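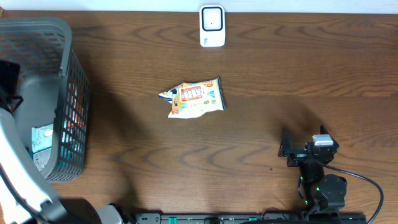
The allergen labels for the June bake sale need sorting before we do anything else, and I'd like to settle it on the list this time so that we aren't all ringing each other the night before. Every cake, loaf or tray of biscuits needs a card in front of it with the full list of ingredients, including whatever went into the icing. That covers bought things used as decoration or mixed in. If you crush up something out of a packet, please copy what's on the packet, and if the packet is in a language you don't read, ask someone who does or leave it out of the cake. The crumpled snack bag on the table, with Japanese-style writing all over its label, is the kind of thing I mean. I wouldn't put the contents of that on top of a cupcake for sale without knowing what was in them.

Boonmee Chantharasri wrote:

> Hello all,
>
> I've had a go at adding up last year so we have something to work from. We took 1859 pounds over the two days and 346 of that went back out on boxes, boards, cases and the hire of the second fridge. The fridge was worth it. The boxes I'm less sure of, as we still have a good stack of the deep ones left over and hardly anyone wanted them.
>
> Things that went early: lemon drizzle, the coffee and walnut, anything in a cupcake case. Things that we took home: the two big fruit cakes, most of the plain scones, and the green tea sponge, which I thought was very nice but people didn't seem to know what it was.
>
> Questions I would like answers to:
>
> 1. Are we keeping the price of a cupcake the same? Butter has gone up a lot.
>
> 2. Can we do gluten free again? Last year it was all on one plate next to the flapjacks and I was not happy with that.
>
> 3. Who is doing the icing on the Saturday cupcakes? Sorry, I mean the second day ones, whichever day we end up with.
>
> 4. Does anyone want to try a vegan tray? I have a recipe using oil and cider vinegar that rises well but I have only made it in small amounts.
>
> Boonmee

Taking these in order.

1. I'd put the cupcakes up a little and leave the slices alone. Ferreira's on the corner charge a good deal more than we do for something smaller, and no one left our table last year because of the price. If we go up, we go up on both days. Changing it halfway through caused arguments.

2. Yes to gluten free, but only if it has its own table, its own tongs and its own knife, and only if it's baked by someone who can clear their kitchen of ordinary flour first. Chanida Thongsuk has offered and has done it before for the school. She wants everything wrapped singly before it leaves her house, which I think is right. It does mean more wrapping, so could anyone with a spare roll of the clear film let her know. I'd also like the sign to say that the rest of the hall has flour in it. People with coeliac disease will want to judge that for themselves.

3. I can do the icing on the first day and I'd be glad if someone took the second. It is plain buttercream, vanilla and lemon, put on with the big star nozzle. Please don't ice them the evening before and put them in the fridge. They went hard last time and the cases came away from the sides. Bake and freeze as early as you like, take them out first thing, and ice once they have thawed right through. From thawed to iced is a morning's work for one person and much quicker with two.

4. I'd be happy to see a vegan tray. Make one batch at full size before the day, Boonmee, because oil sponges can sink when the tin gets bigger. I had to drop the oven by ten degrees and leave it in longer. If you're topping it with margarine icing, use the block kind. The kind in tubs goes runny in a warm hall.

On quantities, I suggest 30 dozen cupcakes across both days and fewer large cakes. The fruit cakes can go altogether unless somebody has an order for one. I'd keep a few plain scones for the tea table, where they do sell if there is jam.

On boxes, I rang Pirenon about returning the deep ones and they won't take them back now that the outer wrapping is off. We may as well use them for the mixed half dozens. Aritz have a shallower box with a window in the lid, and it holds four. I've asked them to send one so we can see if the lid clears the icing. Please don't order any until I've tried it.

For the mixers, I still have the Cludodetti stand mixer on loan from my sister and it can be collected from mine any evening after seven. It is heavy, so bring a car. The whisk attachment has a bent wire but works. Don't use the dough hook, it slips.

About the cards again. I've typed out a blank one with lines for the name of the cake, the ingredients and your initials. Write the allergens in capitals, or underline them, so that whoever is serving can find them fast. Nuts should be named, so walnut or almond and not just nuts. If you change a recipe at the last minute, write a new card. Crossing out gets hard to read once there's been butter on it.

I haven't heard back from the hall about the second fridge or whether we can get in at eight to set up the tables. I'll post again when I have.

Could those who are baking reply with what you want to make and which day, to the whole list please and not only to me. If you need cases, say how many and what size. I've got muffin size and the smaller fairy cake size, and they don't fit each other's tins.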